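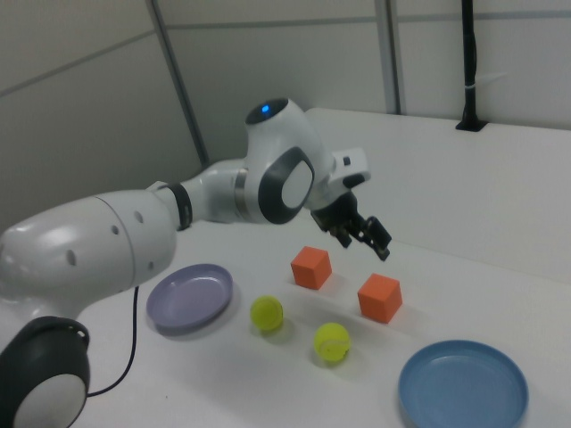 Is Brirkex worth playing if you only ever play alone?

It is, as long as you start with the Hisis campaign and leave the score ladder for later. The campaign is about learning how the blocks behave, and the ladder assumes you already know.

I've been playing Brirkex most evenings since January. It's a puzzle game where you slide colored blocks around a grid and try to clear them before the floor rises to the top. You can move a whole row left or right, or a whole column up or down, but you can't pick up a single block and put it where you want it. When 4 of the same color touch, they go. When two groups go on the same move, the floor drops a step.

That last rule is the one the game is built on. The floor comes up on a timer, and clearing single groups only slows it a little. If you want to stay alive past the first few minutes you have to set up doubles, and a double usually means leaving an easy group alone while you work on something next to it. I was bad at this for a long time. I'd see four greens about to meet and I'd take them.

The campaign has three worlds. Hisis is the first, Matix is the second, and Escobedo is the last. Hisis is gentle. The grid is small, there are only a few colors, and the stages end when you hit a target instead of going on until you lose. Matix adds locked rows, which sounds minor and changes nearly everything. A locked row won't slide, but columns still pass through it, so you end up feeding blocks into it from above and below and hoping you counted right. I liked Matix the most.

Escobedo I'm less sure about. The grid wraps there, so a block pushed off the right side comes back on the left. It's a good idea, but the background is busy and two of the colors, the rust and the brown, are too close together. I played most of it with the color assist turned on, which puts a small mark on each block. I'd suggest turning it on from the start. It's in the display menu, under the sound settings for some reason.
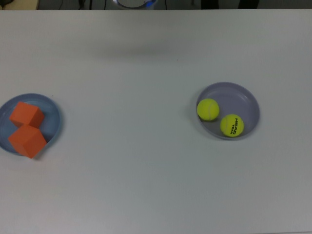 The score ladder opens after the last Hisis stage. My best run is 2,275, and I've been stuck near there for weeks. You need 3,000 to get into the upper bracket, and I don't see how I'd find the other seven hundred and change without playing quite differently from how I do now.

My friend Nele Lammers is well into the upper bracket and let me watch her play one night. She hardly uses columns at all for the first couple of minutes. She slides rows until the bottom of the grid is sorted into rough bands, and then she works the columns very fast and takes doubles one after another. I tried it the next day and died with a score under 300. I've tried it a few times since and it's getting better, but I'm still slower at it than at my own messy way.

There's also a guide by Ingeborg Böttcher that gets passed around on the forum. It's long, and the first half is mostly about the timer. The useful part for me was the section on the hold button. I had thought hold just paused the floor. It does, but it also saves up the time you paused and adds it back as a faster rise later on. So if you hold in a panic, you pay for it a minute after that. She says to hold only when you already know your next three moves, and that's changed how I play more than anything else I read.

A few smaller things. The music is fine for an hour and then I turn it off. The controls can be remapped on a keyboard but not on a controller, and the default puts hold on the same thumb as row slide -- I hit it by accident all the time. Load times are short. The game saves between stages but not during them, so don't start a late Escobedo stage if you have to leave soon.

There's a versus mode too. I played around 20 minutes of it and lost every match. You send locked rows to the other player when you clear doubles, so it's the Matix rules with somebody else deciding where the locks go. I can see why people like it. I went back to the ladder.

I haven't touched the daily grid yet. Nele says it's the best practice for doubles, as everyone gets the same blocks and you can watch the top replay afterward, so I'll probably do that for a couple of weeks and see if my score moves.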